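**Seife im Bad: offen liegen lassen, Schale oder Korb?**

**marlene_b**
Hallo zusammen! Ich räume seit Monday-Club-Zeiten (die Alten hier erinnern sich) zum ersten Mal wieder richtig das Bad um und bin gerade völlig begeistert von fester Seife. Meine Schwägerin hat mir aus Drerumthorpe 13 Stück mitgebracht, alle vom Markt, alle ohne Verpackung. Jetzt die Frage: wohin damit? Bisher lagen sie in einem Schuhkarton im Flur und der ganze Flur riecht wunderbar, aber der Karton muss weg. Wie macht ihr das?

LG Marlene

**Osvaldo T.**
Luftig und dunkel. Mehr braucht gute Seife nicht. Ich habe meine im Wäscheschrank zwischen den Handtüchern, jedes Stück in ein Blatt Butterbrotpapier gewickelt.

**vanderleia_lopes**
> zwischen den Handtüchern

Davon würde ich abraten! Mir hat ein Stück mit viel Olivenöl zwei weiße Badetücher versaut, die Flecken gingen auch bei 60 Grad nicht raus. Seitdem nur noch Holzkiste mit Löchern.

**Osvaldo T.**
Mit Papier drum passiert das nicht. Mache ich seit 15 Jahren so.

**vanderleia_lopes**
Bei mir war Papier drum ;-)

**Kátia Bittencourt**
Oh, endlich ein Seifenthread! Ich siede selbst und bei mir stehen die frischen Stücke hochkant auf einem Gitter, immer mit einem Fingerbreit Platz dazwischen. Hochkant ist wirklich ein Riesenunterschied zu flach liegend, da kommt überall Luft dran und nichts klebt fest. Nach ein paar Wochen wandern sie in eine offene Schachtel.

Für das Stück am Waschbecken: Schale mit Rillen, und abends einmal umdrehen. Das Umdrehen vergisst man am Anfang ständig, irgendwann macht es die Hand von allein.

**marlene_b**
Danke euch! Hochkant probiere ich heute noch aus. Kátia, was machst du mit den Stücken, die unten so bröselig werden? Ich habe zwei davon und traue mich nicht, sie zu verschenken.

**Kátia Bittencourt**
Mit dem Sparschäler die Kante abziehen und die Späne sammeln. Die kommen bei mir in ein Sisalsäckchen und landen in der Dusche, schäumt herrlich! Bröselig heißt ja nicht schlecht. Wenn es nach Seife riecht und nicht ranzig, dann ab auf die Haut damit.

**ivone.rangel**
Ich bin Team Korb! Geflochtener Korb ins Regal, alles rein, fertig. Ja, ich weiß, Vanderleia, Holzkiste — aber ein Korb sieht im Bad einfach so viel gemütlicher aus, und Luft kommt auch von allen Seiten ran. Bei mir wohnt da allerdings noch allerlei anderes mit drin, und genau da gehen die Meinungen im Haus auseinander. Mein Mann findet, Seife gehört nicht zum Kleinkram. Ich finde, wenn ich morgens in den Korb greife, will ich alles an einer Stelle haben.

Mein Liebling ist im Moment so ein blassrosa Stück, ganz matt, mit abgerundeten Ecken. Ich mag diese leicht fleckigen Oberflächen viel lieber als das glatte Zeug aus dem Supermarkt. 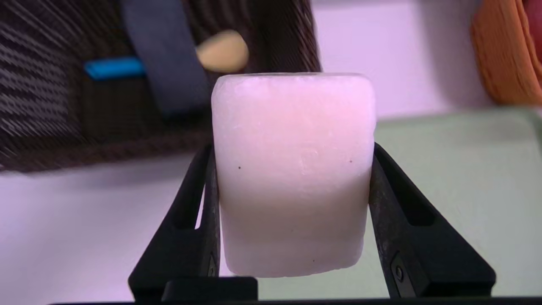

Und falls jemand mit Kindern mitliest: Seife suchen lassen, mit geschlossenen Augen am Geruch erkennen, welche es ist. Meine beiden waren damit letzten Oktober einen ganzen Regennachmittag beschäftigt, und danach war der Korb sogar aufgeräumt!

**vanderleia_lopes**
Die Farbe ist ja toll, dieses Rosa mit dem Stich ins Lavendel! Unten wird es heller, oder? Korb bleibt für mich trotzdem ein Krümelfänger. Die Brösel kriegst du aus dem Geflecht nie wieder raus.

**ivone.rangel**
Doch, umdrehen und über der Badewanne ausklopfen. Und ein altes Geschirrtuch unten rein hilft auch.

**Osvaldo T.**
Also doch Stoff bei der Seife ;-)

**marlene_b**
Ich lach mich schlapp. Zwischenstand: Die Stücke stehen jetzt hochkant auf dem Kuchengitter im Schlafzimmer, die beiden bröseligen sind geschält und der Karton ist im Altpapier. Einen Korb schaue ich mir am Wochenende trotzdem an. Welche Größe hast du, Ivone?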